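The long white table, again

25 July 2019
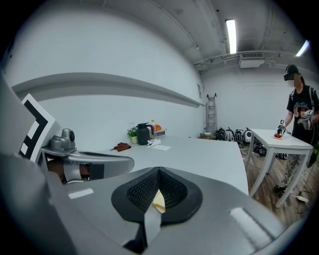 So I've been trying to get the big table back to being a table. If you've been reading here for a while you know I do this every summer and again in December, and in between it fills up like a bathtub. I sit down with my coffee, I move one thing to make room for the cup, and a week later I can't find the stapler.

The rule I gave myself this time was that a thing gets to live on the table only if I'd miss it by lunchtime. The plant passed right away. It has these tiny pink flowers on it at the moment and I am so pleased with it! Myung-ja Yoon gave it to me when she moved to the coast, and I had it on a bookcase for ages where it just sulked. Now it's against the wall at the back, and I look up and there it is. (If anyone knows what it's called, please tell me. Myung-ja says "the pink one," which is no help.)

The black thermos jug passed too. I used to make coffee one mug at a time, which meant getting up every half hour and coming back with a mug, and then there'd be four mugs. With the jug I fill it once in the morning and that's me done. It pours beautifully, a nice clean stream and no dribble down the side, and I've had two jugs before it that I can't say that about. Jae-in Ra wants one now, so that's her birthday sorted.

Then there's paper. Oh, the paper. I had loose white bits lying in front of everything, and every time I cleared them more turned up. Some of it was old shopping lists, some was a letter from the dentist, and one sheet had 920 written on it in my own handwriting, underlined, with no other clue. I kept that one for two days in case it came to me. It didn't, so out it went.

I'd been thinking of buying one of those desktop drawer units from Bodier, the kind with the little labels, and I even had it in my online cart. Then Ha-rang Baek came by and asked what I'd put in it. I opened my mouth and the only answer I had was "the paper." So I've closed that tab for now. What I did instead was put a small white box at the back, near the jug, and whatever needs doing goes in that or on it. When it's full I have to deal with it before supper. So far I've dealt with it once and moved it once, and I'm counting that as a good start.

The long ledge on the wall is the next job. It runs above the table and I've never worked out how to use it properly. Cyprian Żak thinks postcards. I tried postcards and they curled and slid off behind the table, where I had to fish them out with a ruler. Maybe small frames? Maybe nothing at all, just a nice bare gray line. I go back and forth on it.

Oh, and wiping down a white table shows you everything. I did it with plain dish soap and warm water, then a dry cloth, and had to change the water halfway. I'm leaving the corner by the paper sign for tomorrow, when the light's better and I've had my coffee.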